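Moving My Mother's Recipes Out of the Tin

My mother kept her recipes in a cracker tin. When she moved into the smaller apartment last spring the tin came to me, along with the stock pot and a rolling pin I already had one of. I put it on top of the refrigerator and left it there until November.

I've now been through all of it. Several people in the family asked how I did it, and a couple of readers asked after I mentioned the tin in an earlier post, so I'm writing it down in one place.

What was in there

There were 93 cards and a stack of loose paper. The cards are mostly the lined kind, three by five, with a few bigger ones folded to fit. The loose paper was newspaper clippings, the backs of envelopes, two pages from a church cookbook and a phone bill with a plum cake written across it.

Her handwriting is fine. The trouble is her shorthand. "Usual amt." shows up on almost every baking card, and it means salt in some places and vanilla in others. "Mod." is a moderate oven, which she always took to be 350. "Till done" I left alone.

A lot of the cards had no title. One just says "Paavo's, better w/ less." That turned out to be a rye loaf from Paavo Vuorinen, who lived two doors down from us when I was small and baked on weekends. I called my mother to ask what there should be less of. She said molasses, and then said she hadn't made it since the move before last and I should try it with the full amount first.

Sorting

I started by sorting into the obvious groups: bread, soup, main dishes, cakes, cookies, canning. It worked for about two thirds of the cards. The rest were things like a glaze for ham, a cure for ham, a note on how long to boil a ham, and a card that says only "ham, see Ruth." I ended up with a ham group.

Then I pulled the duplicates. She had copied some recipes out again when the first card got too stained to read, and never threw out the first one. Where the two copies agreed I kept the cleaner one on top and clipped the old one behind it. Where they didn't agree I typed up both. Her pie crust went from lard to half lard and half butter to all butter over what I'd guess was twenty years, and I didn't want to pick one.

Of the clippings, I kept 31. The test was whether she had written anything on them. If she had crossed out an amount or put "good" in the margin, it stayed. A clean clipping for a gelatin salad did not.

Scanning and typing

I did both. The scans are for the handwriting and the typed copies are for cooking from.

I used the flatbed scanner at the library because mine streaks. Four cards fit on the glass at once, and I scanned in color even though it takes longer, since some of the notes are in faint pencil and vanish in black and white. Wipe the glass between batches. Old recipe cards shed flour, or something that used to be flour.

Each file got a plain name with the group first and the dish second, so everything sorts together in the folder. I tried adding years and gave up, as hardly any of the cards have a date on them.

Typing was the slow part. I did a few a night at the kitchen table, after dinner, with the radio on. I typed exactly what the card said, then added a line underneath in brackets if I knew something the card didn't. For the bean soup that line says the beans get soaked overnight, which she considered too obvious to write down. For the walnut cookies it says the recipe makes 56 if you use the small spoon, because my aunt once wrote that on the back and I believe her. 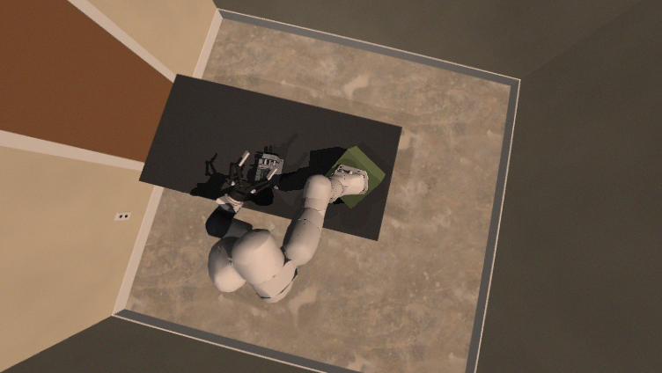 Testing the ones that made no sense

I cooked from the unclear cards before I finalized them. I didn't try all of them, only the ones where an amount was missing or looked wrong.

The rye loaf took three tries. With the full molasses it was heavy and a bit bitter on the bottom crust. With half it was pale and dried out by the next day. Two thirds was right, and that is what I put in the brackets. My mother tried a slice and said that was the one, though she also said Paavo's was taller.

The chicken and rice card asks for "1 can" with no mention of what's in the can. I tried tomatoes first. It was edible. Then I asked my cousin's husband, Anselmo Bermúdez, who had eaten it at our house more often than I would have guessed, and he said it was cream of celery. He was right. He also remembered peas, and there are no peas on the card, so I added them as optional.

The plum cake on the phone bill worked the first time. It calls for 800 grams of plums, the only metric amount in the whole tin, so I assume she took it down from someone over the phone. She doesn't remember who. It needs a larger pan than the one she drew next to it. I used a nine by thirteen and baked it ten minutes past the time given.

I gave up on the divinity. It was raining both days I tried, and everyone I asked said that was the problem.

Making the copies

I printed the typed pages on regular paper and put them in three-ring binders, with each page in a plastic sleeve. I looked at having a proper bound book made. The price was reasonable, but you can't add pages to one, and I already know there will be more. My aunt has a box of her own.

Each binder opens with a page explaining the shorthand. After that come the groups in the order above, with ham between main dishes and cakes. For a handful of recipes I put the scan of the card facing the typed version: the rye, the pie crust, the walnut cookies and the bean soup. Those are the ones people asked for by name.

Heavier sleeves are worth the extra money. The first pack I bought was thin, and the pages slid out of the bottom when I held the binder upright. I went back and replaced them all, and I'd rather have that evening back.

I made five binders. One went to my mother, one to each of my brothers, one to my aunt, and I kept one. The files are also on a thumb drive taped inside the back cover, which my older brother tells me is already out of date. He's welcome to suggest something else.

Where the cards are now

They're back in the tin. I thought about an album or a frame for a few of them, and my mother didn't like the idea. She said they were for using. So they went back in by group, with the old stained copies clipped behind the clean ones, and a folded sheet of tissue paper on top to keep the lid from rubbing.

The tin itself has some rust along one seam. I cleaned it with a dry cloth and didn't go any further than that.

I still have eleven scraps I can't place. One is a list of amounts with no ingredients. Another says "double for Easter" and nothing else. I typed those up too and put them in the back of the binder in case one of my brothers recognizes something. So far my younger brother has claimed that the list of amounts is pancakes. I made it as pancakes on Saturday morning's leftovers of buttermilk and it came out close enough that I've moved it up to the bread section with a question mark.

My aunt is bringing her box over after the holidays. She says hers has titles.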